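Chapter 7
Inside the Desktop Case: Chassis, Power Supply and Mounting Hardware

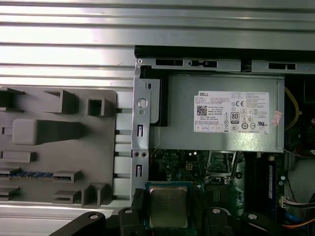

Figure 7.1 Open desktop computer case with the power supply unit and its rating label visible.

Before any component is removed or replaced, the technician must be able to identify the structure that holds it. This chapter introduces the metal chassis of the desktop computer, the brackets and rails that stiffen it, and the power supply unit. In Figure 7.1 the supply is the grey rectangular unit bearing a white label marked DELL. A silver bracket stands along its left side.

Students should disconnect the mains lead at the wall outlet and wait 30 seconds before opening a case. The housing of the power supply itself must not be opened under any circumstances in this course. Faulty units are tagged and returned to the supervising instructor.

On completing this chapter, students will be able to:
identify the principal parts of a desktop chassis;
interpret the label of a power supply rated at 500 watts or less;
organize fasteners and record their positions during disassembly.

Key terms: chassis, rail, bracket, flange, rating label

Review exercises begin on page 126.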